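The Three Drawers

My aunt left me the drawers and nothing else. The flat in Brirdale went to my cousin, the money went to the church, and the drawers came to me in January by post, in a box that once held oranges. There was a receipt in the box, folded very small. She had paid 1,848 for them at the Jalura market, in the old money, when I was still at school.

I put them on the white table by the wall and for a long time I did not open them. I walked around them in the way you walk around a guest who is sleeping. I ate my supper at the other end of the table. In the mornings I said good morning to them, quietly, and then I felt ashamed and went to work.

You must understand that in her house these drawers had laws. The top one was for the living: buttons, stamps, the key of the cellar, the medicine for the heart. The middle one was for the ones who are far away, and in it she kept letters from my father, who worked in Lockwood and wrote only when it rained. The bottom one was not for children. I asked her many times what was inside. She always answered, "Wind," and gave me a piece of bread.

When I was nine I tried it. She was in the yard, hanging sheets. I kneeled on the kitchen floor and put two fingers on the handle, and I did not pull. I only held it. I remember that it was warmer than I expected, and I remember how the sheets outside were clapping. Then her shoes were on the step and I was again a good child with a book.

She never spoke of it. But that evening she gave me no bread.

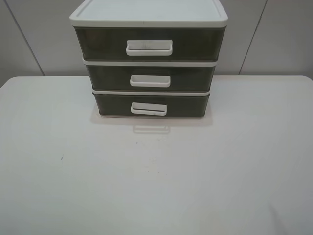
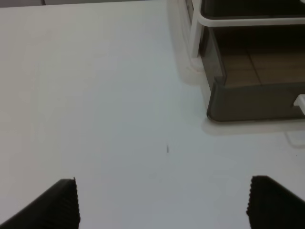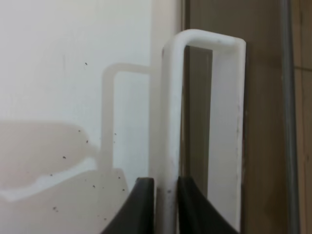 Dark drawer fronts and white handles.

In February the snow became water and ran down the street all night. I could not sleep from the noise. I got up, I lit the lamp, and I sat down in front of the drawers in my coat.

The top drawer had one button in it. It was green, with four holes, from the coat she wore to the train when I left for Jamov. I put it in my pocket.

The middle drawer had my letters. I had not thought that I was also one of those who are far away. I wrote to her 5 times in all those years, and she kept every one, also the postcard with only my address and a picture of a bridge, because I had been in a hurry. On the back of the last envelope she had written a sum in pencil: 2,509 minus something, and the something was rubbed out. I think it was the price of the ticket. I think she counted what would be left if she came to visit me.

I sat a long while with this envelope. The lamp made its small noise. Then I put two fingers on the last handle, the same two fingers, and I was nine years old and I was listening for shoes.

The drawer opened easily. It had been washed, and in the corner there was a little flour, or maybe dust. I put my hand inside up to the wrist and held it there.

I will say only what I felt. First there was the smooth bottom, as anybody would feel. Then on the back of my hand there was something cool, which moved from the left to the right and stopped, and moved again. It smelled like wet sheets – like soap and a yard with the gate open.

I closed the drawer slowly, so that some would remain.

After that I went to the kitchen and cut myself a piece of bread.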